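About Us

May 29, 2022
By the Ellska staff

Ellska is a small company in Plunedcombe that gathers examples for learning systems. Our customers build software that controls robot arms. They need recordings of ordinary jobs done by hand control, start to finish, and we make them.

We started in a rented room at the back of the Tritesano building with two arms on an aluminum frame. We still use that layout. An operator steers both arms through a job while the cameras and joint positions are recorded together. A session is usually cut into short takes, and each take is labeled with the job, the objects and the result.
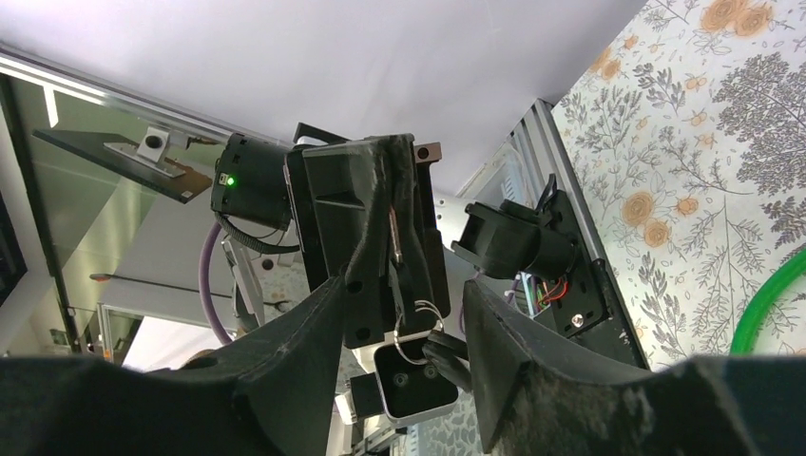
Failed takes are kept and marked as failed. Customers asked for this early on, and it now makes up a fair share of what we deliver. Takes with a dropped frame or a loose cable are thrown out. On a good day we keep roughly 400 takes. Our object shelf holds 700 items, mostly bought in hardware stores and secondhand shops, and we change the table coverings often so a system does not learn to rely on one background.

Most of our current work is with small metal parts, locks and keys, thin tools and anything that has to be held at a certain angle. These jobs are slow. A new operator trains for two weeks before any of their takes are delivered.

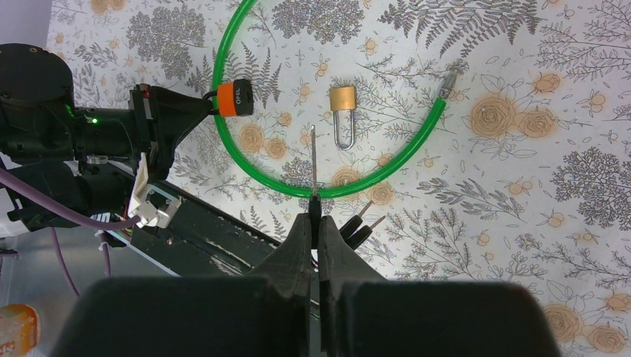

Green cable lock and small brass padlock on the table, with a thin metal pin between the fingertips.

The Muriithi collection, our set of two-arm tasks, will be open to schools and labs in June. Use in teaching is free. Companies need a license, and the terms are sent on request.

We do not build or sell robots. Repairs to our own arms are done in house. Visits to the Plunedcombe room are by appointment.

Contact: Ellska, Tritesano Building, Plunedcombe | © 2022 Ellska. All rights reserved. | Back to top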